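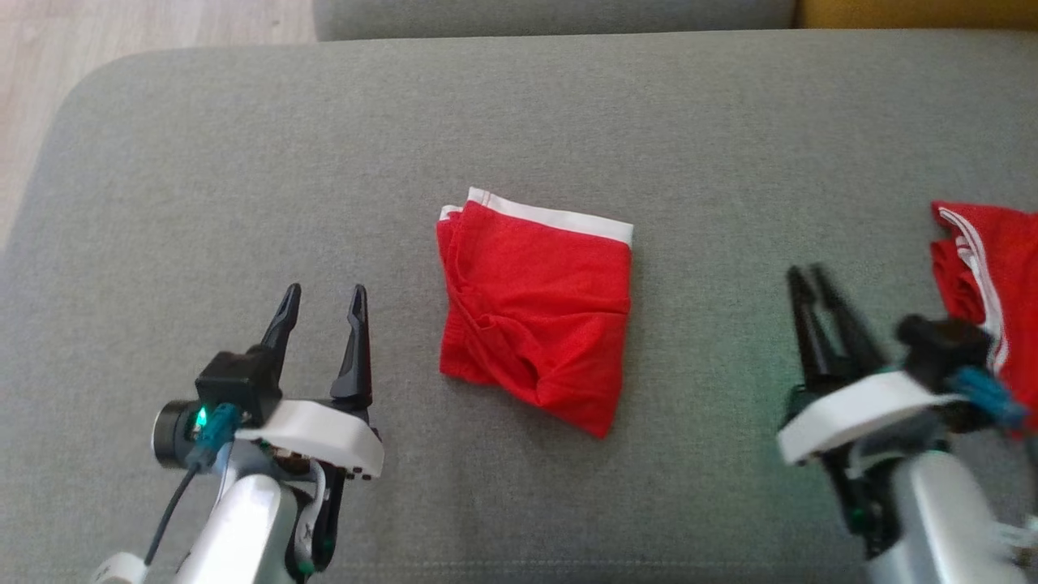

Visit report: garment handling at the Matheson building, October

The Tomov group opened its manipulation lab to outside visitors for one afternoon in October. I went for the talk on cloth folding, which presented a method called Puka, and stayed for the bench session afterwards.

What Puka does

Puka is a two-arm policy trained from demonstrations. The operator moves a pair of leader arms and the follower arms copy them, while cameras at the head and on the wrists record. The training set for garments is 700 demonstrations. The network predicts a short run of joint positions, executes the first part of it, then predicts again.

The new element is the way demonstrations are labelled. Each one is divided into stages (reach, grasp, spread, fold, place), and the policy is given the current stage as an extra input. A small classifier working from the head camera supplies this at run time. In the group's earlier work the policy had no such input, and its usual fault was to begin a fold before the cloth had been spread.

Surfaces

Most published folding work uses a flat, hard table. The group has moved to upholstery, on the grounds that household laundry is often sorted on a sofa or bed. A padded seat gives under the fingertips, so a grasp height set for a table no longer holds. The edges are rounded, and a garment placed too near the front can slide.

Stretch trim is a separate difficulty. Elastic and contrast bands behave differently from the cloth they are sewn to, and a grasp on a stripe tends to draw out a narrow strip while the rest stays in a heap. The speaker listed this as the second most common failure, after lost grasps.

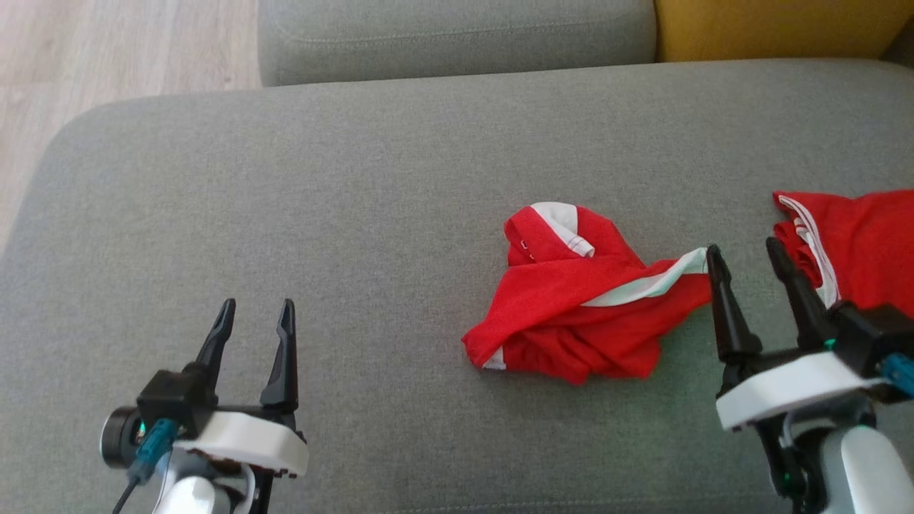 Results

The group reported 38 garments in the test set, none of them used in training. With stage labels, the median time to a finished fold fell by almost a quarter. Success was judged by outline only, so a fold with an inside-out layer could still pass. Asked about this, the speaker agreed that the measure was generous and said a stricter one was being drafted.

Seven of the test garments were never folded in any trial. All were small items with a wide waistband or heavy trim.

Questions from the floor

Most concerned the classifier. If it names the wrong stage, the policy follows it, and recovery depends on the next prediction. A visitor from Prarham asked whether force sensing at the fingers had been tried. It had, in 2 short studies, without a clear gain. The slides are to be sent to those who signed the attendance sheet.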